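Home Issues Articles Authors Contact

4. Hanging, standing and laying down: where long-handled tools are kept
Perihan Türkmen, Bülent Güler, Alper Akgül

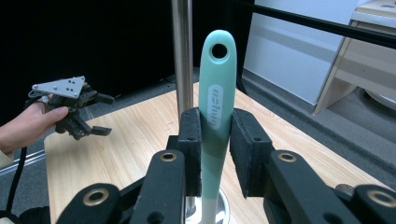

Figure 1. Mint-green handle with a round hanging hole and an oval label, upright over a round polished metal base.

Shares 19 Comments 12

4.1 The handle as a storage feature

Section 3 dealt with how the tools in the 54 households were used. We now turn to where they were kept between uses. Most writing on household tools treats the handle as the part that is held. In our interviews it came up almost as often as the part that is hung, stood on end, or left sticking out of a drawer that will not close. Participants spoke of handles as "too long," "too fat at the top" or "the one with no hole," and they used these words to explain where a tool had ended up.

We sorted storage positions into hanging, standing and lying. A tool was coded as hanging if its weight was carried by a hook, peg or rail. It was coded as standing if it was kept upright by a jar, stand, rack or its own base. Everything else was coded as lying, including tools pushed at an angle into a full drawer. Leaning tools gave us some trouble. A brush leaning in the corner of a shelf was first coded as standing by Güler and as lying by Akgül. We settled on standing where the handle was closer to upright than to flat, and went back over the earlier records using that rule.

4.2 Holes and hooks

A hole near the end of the handle is the plainest sign that a tool may be hung. The handle in Figure 1 has one, a circular opening that goes right through the rounded top. Holes of this type were common in our material, and we expected them to predict hanging fairly well. They did not. Many tools with holes were stored standing or lying, and several participants had never given the hole any thought. One woman in Zirnness had owned the same spatula since before her children were born and noticed its hole during the interview, when she was asked to point to it.

The presence of hooks in the home mattered more. Where a rail or a row of hooks was already on the wall when the household moved in, tools with holes were usually hung, and tools without holes were often fitted with a loop of string so they could go up with the others. Where there were no hooks, few people added them. Tenants mentioned drilling as the main obstacle. Adhesive hooks had been tried in a number of homes and were described as fine for light things.

Hole size was a smaller matter, but it was raised without prompting. A small hole has to be lined up with the hook, which takes a second look and sometimes a second hand. A large one can be found by feel. Participants who cooked with another person in the room were the most likely to bring this up, and two of them had replaced their hooks with thinner ones.

4.3 Standing

Standing was the most common position for tools in daily use. The containers varied a good deal: stoneware jars, tins, a flower vase, a measuring jug with a broken lip. Participants liked being able to see what they had. They complained about crumbs and water collecting at the bottom, and about jars that tipped when the heavy tools were all on one side.

When tools stand head up in a jar, the handles are hidden and the working ends are what the household sees. When they stand handle up, the reverse is true, and the color and shape of the handle become the way to pick one out. We asked participants to name the tools in their container without lifting them. Those who kept handles up relied heavily on color. "The green one," "the pale green," and "the one that goes white at the bottom" were all taken as enough of a name inside a household, although they were of no use to us until the tool was pulled out.

Color that changes along the length needs a separate note. The mint of the handle in Figure 1 gives way gradually to a lighter, almost white section toward the base. In our coding sheet we had allowed one color per handle. Tuncay Gündoğdu, who entered the first batch of records, wrote two colors for handles like this, and we kept his practice. Where only one could be entered we used the color at the top, which is the part in view in a full container.

4.4 Labels

We recorded labels left on the handle after purchase. Some were printed on the handle itself, others were stickers. On the handle in Figure 1 the label is a white oval with a small logo that reads along the length. Our records list it simply as "label, face, partway down," the same entry used for all labels in that zone.

Stickers were left in place more often than we had expected. Participants gave little reason for this. A few had tried to peel one off and stopped when it tore. Others said they had stopped seeing it. In the homes near Buta, where Tarık Yurt carried out the interviews, several people used the label to tell front from back when hanging a tool, turning it toward the wall because they thought it looked neater.

4.5 Lying

Lying tools were kept mainly in drawers and were, as a group, used less. The drawer was also where long tools caused the most annoyance. A handle that runs corner to corner stops anything else from lying straight, and one raised end can catch on the frame above. Participants dealt with this by moving the longest item out, usually into a jar, so that some tools coded as standing had been sent there by the drawer. We did not have a code for this and can report it only from interview notes.

4.6 Limits of the storage records

The visits were made in October and each home was seen once. Storage on the day may have been tidier than usual, and nine participants told us that they had cleared a drawer before we came. We asked for up to 100 items per household but the lists were much shorter in practice. Tools kept outside the main room were missed in the first visits and were recorded only from the second week on. The counts for hanging tools are likely to be the most reliable, as they were all in plain view.

Related articles
Drawer depth and the reach of older adults
Bachmann: Wall rails in rented homes
What is kept beside the stove? Interviews from Zirnness
Stistach: Color words for everyday tools

Previous section Next section Back to contents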